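Filed under: Equipment Notes, Reviews
Reading time: 5 minutes

Saltunico Handheld Gripper Kit: An Assessment After Four Weeks of Use

This blog has covered benchtop arms and their controllers for several years. Readers have asked for an equally careful look at handheld grippers, which are now sold as complete kits to small laboratories, workshops and independent developers. The present review concerns the Saltunico kit, ordered at my own expense and used in my home over four weeks. Skeltholm, the distributor, had no part in preparing this text and did not see it before publication.

The kit was invoiced at 2286 dollars before shipping. It contains two handheld grippers, a camera mount for each, a set of replacement jaw pads, a calibration card, charging leads and one year of access to the recording software. A larger bundle, priced at 3814 dollars, adds a second set of fingers and a hard case. I considered the larger bundle and decided against it, as the tools would rarely leave the apartment.

Delivery was handled by Ranmont and took nine days. The packaging was adequate. One of the small bags of fasteners had opened in transit, and I spent some time recovering screws from the bottom of the carton. Prospective buyers should open the box over a tray.

Assembly and first setup

The printed guide is 47 pages long, of which perhaps half will be of use to the ordinary buyer. Assembly of the first gripper occupied most of an afternoon. The second was finished before dinner. The fingers are fastened at the base with screws, and the guide asks that these be tightened in alternating order. It gives no torque value, and I would ask the manufacturer to supply one in the next edition.

The software installed without trouble on a laptop of modest specification. Pairing was slower. The left unit was recognized at once, whereas the right unit required a firmware update, which in turn required an account, which in turn required a confirmation message that arrived the following morning. Skeltholm's support desk replied to my inquiry within one business day. The correspondent, Ratih Ismail, was courteous and well informed, and her instructions for restoring the connection were correct.

Handling of household objects

The manufacturer presents the kit as suitable for "everyday items of mixed softness." I therefore chose objects already in the home and avoided the plastic blocks that appear in so many product reviews. Soft goods deserve particular attention — they fold, they slip, and they seldom offer the same edge twice.

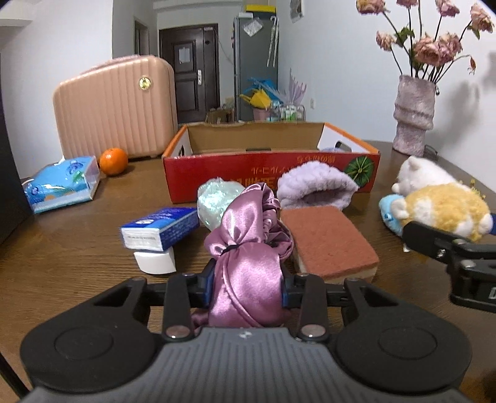 A satin scrunchie held between the blue jaw pads, with the second gripper at right beside the plush toys.

Satin was the material about which I had the greatest doubt. Over repeated sessions the pads held it well, provided that the fabric was bunched before the fingers closed. When I attempted to take a single flat layer, the result was much less dependable. The fuzzy mitten was easier in every respect, and the plush toys were easier still. Sponges presented no difficulty, although the operator must learn to stop closing before the foam is fully compressed.

The orange required more patience. Its peel gives the pads something to hold, but the fruit will roll if the approach is even slightly off center. Thin, crinkled plastic bags were the least satisfactory items in my trials. I recorded many attempts with these and kept few of them.

Comfort and fatigue

The grip is shaped for a medium or large hand. My colleague Ghassan Aoun, who kindly gave two evenings to this review, found the trigger stiff at first and acceptable after an hour. I noticed strain in the wrist during longer sessions and adopted a limit of twenty minutes before resting. Working with both units at once is considerably more tiring than working with one, and the guide would benefit from plain advice on the matter.

Battery life was sufficient for an evening of ordinary use. The charging leads are too short for my desk.

Comparison with the Nassar kit

I have previously used the Nassar kit, which is lighter and has a better trigger. Its jaw pads, however, became smooth after a season and could not be purchased separately. The Saltunico pads are replaceable by hand, and the spare set is included in the price. For work with cloth and other soft items I prefer the Saltunico. For small rigid parts I would still select the Nassar.

Rating and recommendation

I assign the Saltunico kit 4 out of 5. The deduction reflects the account requirement, the missing torque value and the weight of the units over a long session. The kit may be recommended to developers who intend to work regularly with household goods. Those who need only occasional recordings should ask Skeltholm about its monthly rental, which I have not tried.

Questions about the setup may be left in the comments. A note on pad wear will be added to this page once the first set has been replaced.

This site uses cookies to remember your preferences and measure visits. By continuing to browse, you accept our cookie policy.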